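Hetinine样板间参观记录：客厅软包部分

周六上午十时到Hetinine样板间，同行者为Cauã Peixoto，接待人为Wojciech Pawlak。样板间分上下两层，上层为卧室和书房，下层为客厅与材料室。本次只记下层。上层的床架和柜体与去年在Ornovitz看到的属同一类做法，不再重复。

入口处先登记、换鞋套。材料室设在走廊右侧，皮样按色号挂放，每块皮样背面附编号、涂层类型和建议清洁剂的酸碱范围。Pawlak取出色号1808的米色样片，让我们对着侧光看表面。该样片为修面皮，粒面压平，光泽低。浅色皮面的主要问题是染色迁移，深色牛仔布和未充分固色的靠垫套是常见来源。他的建议是新靠垫套先单独水洗，晾干后再上沙发，首月内每周移开一次检查接触面。

材料室另有一组剖开的坐垫样块，可以看到海绵分层和面料背后的缝份。绗缝格的做法是先将薄海绵与里布复合，再按格线车缝，最后整片绷到坐垫芯上。格线越密，表面越不易整体起皱，但缝槽积灰也越多。Peixoto问缝槽能否用蒸汽清洁，答复是不可，蒸汽会使缝线处的胶层松脱，应使用软毛扁刷加低功率吸尘。

客厅部分以一组转角皮沙发为主，奶油色，靠背上沿带头枕，坐面为绗缝格，带一段贵妃位。另配靠垫若干，有蓝色的，也有浅色绒面的。客厅铺地毯。靠垫的摆放和收整也在客厅参观的内容之内。

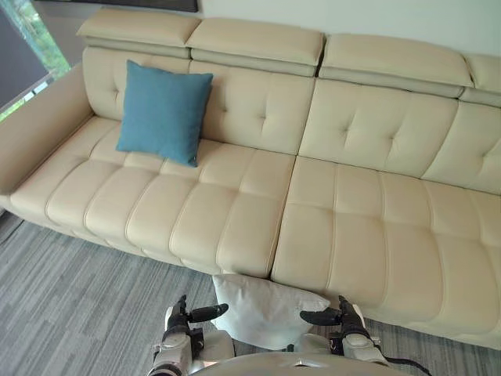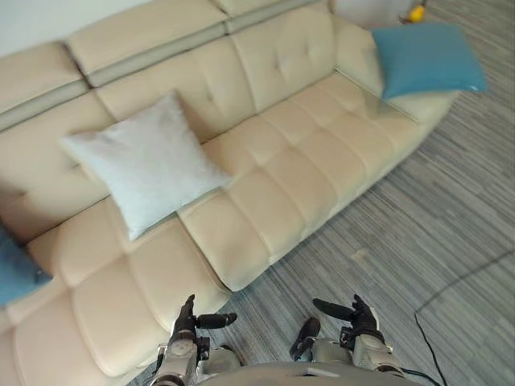
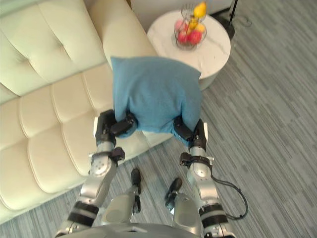 客厅转角沙发与靠垫。第一幅为头枕及靠背拉点，第二幅为贵妃位一侧，第三幅为蓝色方形靠垫。

头枕与靠背之间有一道颜色略深的灰米色皮带，铰接部位在此。皮带上有轻微折痕，按Pawlak的说法，这一处选用较软的皮料，折痕属正常，判断标准是涂层有无开裂。头枕为可调式，复位时应双手托住下沿，不要单手拉角。

靠背为拉点工艺，拉点周围有放射状褶。坐面的格子较饱满，接缝处凹陷明显。两段坐面之间的直缝是日常清洁中最容易遗漏的位置，小件物品也多从此处滑入。厂方手册要求每2周清理一次。

靠垫收整按以下次序：先将全部靠垫移离坐面，拍松，检查拉链头是否朝下；大号靠垫放在靠背与坐面交接处；小号蓝色靠垫放两端。扶手上不宜长期压放靠垫，扶手面填充较薄，受压后回弹慢。拿取方垫时宜握两侧，只捏一角容易使内芯偏移，时间长了四角不匀。

贵妃位与长段的连接件在底部，为插接式，搬运时须先抬贵妃位再平移。现场未拆开演示，仅看了Bielecka提供的连接件样品，钢板厚度4毫米，孔位为长圆孔，留有调节余量。Peixoto认为长圆孔在地毯上使用时易走位，建议加防滑垫片。Pawlak称Sketomton的一批订单已采用垫片，反馈将在二月汇总。

未能核实的事项：皮面耐折测试的次数，材料室标签与手册所载不一致；靠垫套的缩水率，标签未写。两项均已留下书面询问。

参观历时大约两小时，离开前领取皮样一套、清洁说明一份。样板间周六开放，需预约，材料室内皮样可借出，填写借用单即可。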